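Periklis Christodoulou
Sep 29, 2020

1/ day two in the new flat and I have views on the kitchen. thread, sorry, kettle's on so I'm typing fast

2/ whoever tiled it went for teapots. big white tiles, teapots, oranges, the lot. was going to paint over them. slept on it. they're staying

3/ counter is tiny though. so everything has to earn its spot or it goes in the Gumadden box in the hall (17 boxes still in the hall, dont ask)

4/ rule so far – if I didn't use it since March it goes. goodbye egg slicer. goodbye second egg slicer

5/ quilted mat down first, stops things clattering on the worktop at 6 in the morning. downstairs have already knocked once

6/ mum rang in the middle of all this to ask if I'd eaten. had not eaten. toast

7/ chopsticks were loose in a drawer for years, always one short when people came round. now they stand up in the white holder with the slots, on the mat. so much better
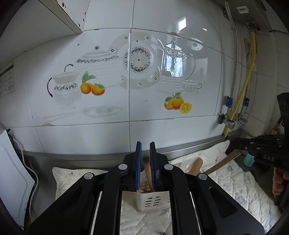 8/ long brown pair wont go in with the rest, too tall, kept tipping it over. they need a jar. any jar

9/ little teal cup lives at the back for now. might be for salt, might be for teabags, undecided

10/ pans tomorrow. there are a lot of pans. off to find the tin opener, its in one of the 17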